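Who Keeps the Lights On? A Playwrights' Collective in Bralton and How It Pays Its Way

Final project report, Arts Management and Community Practice
Submitted by Dexter Holloway

How I came to this topic

When our class was asked to pick an arts organization and follow it for a term, most people went for museums or the symphony, and I very nearly did too. Then in April I saw a new one-act at the Kollár, the little theater over the old shoe store in Bralton, and stayed behind for the talk afterward. The play was called Rorkumine. It was about two sisters dividing up their mother's house, and I'm still thinking about the second scene, where they argue over a drawer of buttons. What stayed with me even more was the conversation afterward (which ran longer than the play!), when someone asked the writers how much they were paid, and all of them laughed and then answered the question very seriously.

The group is called Sultosis. It is a collective of 10 playwrights who produce one another's work in turn, so that each writer gets one full production and, during that time, has the final say on everything from the director to the color of the programs. The rest of the group does the other jobs. Somebody who had a premiere last season may be taking tickets at the door this season. I loved that, and I wanted to know if it could last.

What I did

I sat in on planning meetings, usually on a Tuesday evening, helped with the load-in for one show, and read through the budgets and grant letters the group was kind enough to share with me. I also talked with each member who was willing, sometimes over coffee and once while we were both painting a door flat. I promised not to use members' names, so I refer to them by their jobs on the most recent production.

The money

A production at the Kollár costs the collective roughly 3000 dollars, and the biggest piece of that is rent. The writer gets a flat fee of 650 dollars, paid on opening night, and that amount is written into the founding agreement so it cannot be cut when ticket sales are poor. Actors and designers are paid from a shared pot that does go up and down. The stage manager on Rorkumine told me she would like to see her own line protected the same way, and I think she has a very fair point.

Ticket income for that run came from 211 paid seats. The rest of the cost was covered by a small city arts grant and by a yearly supper where members read scenes between courses. I went to the supper. The soup was wonderful and the readings were a bit hard to hear over the kitchen, but people gave generously.

The artistic side

Turning to the work itself, I was surprised by how different the plays are from one another. I had expected a house style, and there really isn't one. One writer is working on a comedy about a failing choir, and another has spent the better part of two years on a long verse piece about a river. The members read each other's drafts out loud and follow one rule, which is that the writer speaks last. I sat through three of these readings and found the silence at the end of each one quite moving, and a little nerve-racking too.

There is also a real tension about authority. The writer in charge decides everything, but the same person has to go on working with these colleagues for years afterward. The sound designer described it as being king for a season with your whole family watching.
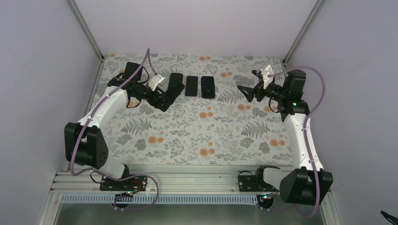
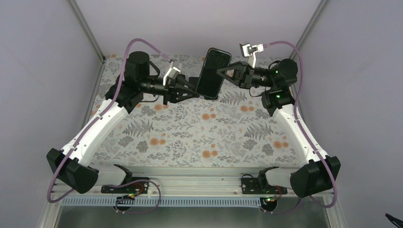 Problems I noticed

The schedule is the hardest part. With one production a season, a writer near the end of the line can wait a very long time, and plays can go cold while they wait. Two members told me they had put the script they joined with in a drawer and started something new. The group has talked about adding a short festival of staged readings, with scripts in hand and no set, and I would strongly encourage it. It would cost little beyond the rent, and it would give the later writers an audience sooner.

The other problem is record keeping. Budgets for the early seasons are spread over several people's home computers, and it took me most of a month to put them side by side. I have left the group a single folder with everything in one format, along with a page of notes on how I sorted the costs.

Thanks

I am very grateful to everyone at Sultosis, who fed me more often than they needed to, and to the box office staff at the Kollár for letting me sit in their only comfortable chair while I copied out the seating reports. Any mistakes in the sums are mine. The interview questions and the cost tables are in the appendix, and the full transcripts are with the department office.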